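Surevley Teaching Group
Minutes of the year-end meeting
Dec 29, 2025, upstairs room, Requena building

Present: Benito Marín (chair), Leire Bustamante, Yae Ebihara, Sudheer Kandasamy, Marlies Egger (by phone for items 1 to 4, in the room after that)
Minutes: Leire Bustamante

1. Last meeting's minutes

Accepted with one fix. Yae's name was left off the list of people trained on the small leader arms. She is trained on them and is very good at them.

Carried over: the spare foot pedal. Sudheer has it on his desk and will wire it in this week.

2. Where we are with the demonstrations

Yae gave the numbers. We have 228 complete demonstrations of the short task (fold one child's shirt, starting flat) and 94 of the longer one, where the shirt starts in a heap. The short set was finished before the break. The longer one is moving faster than any of us expected in the fall, and Benito asked that the minutes say how pleased he is. So: he is very pleased!

Of the 94, Yae has marked 27 for a second look. Most of these have a long pause in the middle where the operator was deciding what to do. Sudheer thought we should trim the pauses. Yae would prefer to leave them in for now and train once with and once without. Marlies agreed with Yae, and so did the rest of us after some back and forth. Sudheer will set up both runs.

Benito asked if the pauses come from one person. They do not. Everybody hesitates at the same place, right after the first sleeve comes over, when one gripper has to let go and it isn't obvious which. Marlies said this was the most interesting thing she had heard all month and wants to look at those moments by themselves.

3. Hand guiding compared with remote control

Long discussion, and a good one.

Leire has been teaching the box-closing task by hand guiding, moving the arm directly with the motors soft. It is lovely for slow, exact motions. You feel the lid catch and you know right away that your angle is off. The trouble is that it takes both of your hands to guide one arm well, so anything that needs two arms at once is out of reach.

Yae and Sudheer do everything with the leader arms. You lose the feel of the cloth, but you get both sides moving together, and after a few days your hands stop thinking about it. Yae described her second week as the point when she quit looking at her own hands and only looked at the table.

Marlies asked if the two kinds of demonstration could go into one training set. Sudheer has tried it once, on the box task only, and the arm moved in a jerky way near the lid. He suspects the speeds are too different. No one wants to give up on the idea. Leire offered to redo nine of her hand-guided runs at a faster pace so there is something fair to compare.

Agreed: cloth stays on remote control. Boxes stay on hand guiding until the comparison is done.

4. Penalex visit

Penalex would like to send two people in February to try the leader arms for themselves. Benito met them at Ilidham in the fall and says they ask good questions. General enthusiasm. Marlies suggested they get an hour each on the controls before we show them any results, so they know how hard the task is from the inside. Everyone liked this.

Leire will draft a plan for the day. Sudheer asked that they not be given the heap task first – it took him a whole afternoon to get his first clean one.

Marlies hung up here and joined us in person a little later, with pastries.

5. Folding: how we show the sleeves

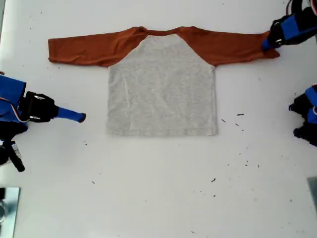
Sleeves have been our weak spot since we started on shirts, and Yae took us through the order she now uses. She wants every operator to have the sleeves straight out before anything is folded, and to use a gripper as a weight when that helps. On the gray shirt with the burnt-orange sleeves she showed us what she means: one blue fingertip is down on the end of the right cuff, holding it to the table, and the left arm's finger is over the white surface a little way out from the bottom corner of the body. Sudheer liked the pinned cuff very much. He has been pinching his cuffs and lifting, and in his runs the fabric bunches about half the time. Marlies wondered if pressing on the cloth teaches the policy to push on the table too hard in general. Yae has watched the motor currents for this and hasn't seen anything worrying, but she will keep an eye on them.

Benito asked about shirts in one plain color. Leire thinks a contrasting sleeve makes life easier for the operator, who can find the shoulder seam at a glance, and possibly for the model as well. We have been choosing shirts by what was in the donation bag. Agreed to pick on purpose from here on, with plain ones mixed in from the start of the next batch.

There was also a short detour on whether left-handed operators should mirror the order. Yae says yes, as long as they write it down in the run notes. Leire (left-handed) is delighted.

6. Table and setup

The white top shows every bit of lint and grit. Sudheer would wipe it before each session. Yae is fine with that as long as we don't wipe between runs, as she wants some variety in what the cameras see. Agreed: wipe at the start of the day only.

The chair at the operator station still sinks. Benito will order a new one.

7. Other business

Marlies has been letting her niece try the leader arms on weekends, with blocks. She stacks better than most of us. Benito reminded everyone that visitor runs need to be saved in their own folder so they don't end up in training. Marlies has already done this.

Sudheer asked for a name for the heap task that isn't "the heap task." Suggestions by email, please.

Actions

Sudheer: foot pedal; two training runs, with and without pauses
Yae: second look at the marked runs; write up the sleeve order on one page
Leire: nine faster hand-guided box runs; plan for the Penalex day
Marlies: pull out the hesitation moments after the first sleeve
Benito: chair; reply to Penalex with possible dates

Next meeting to be set once Penalex has answered.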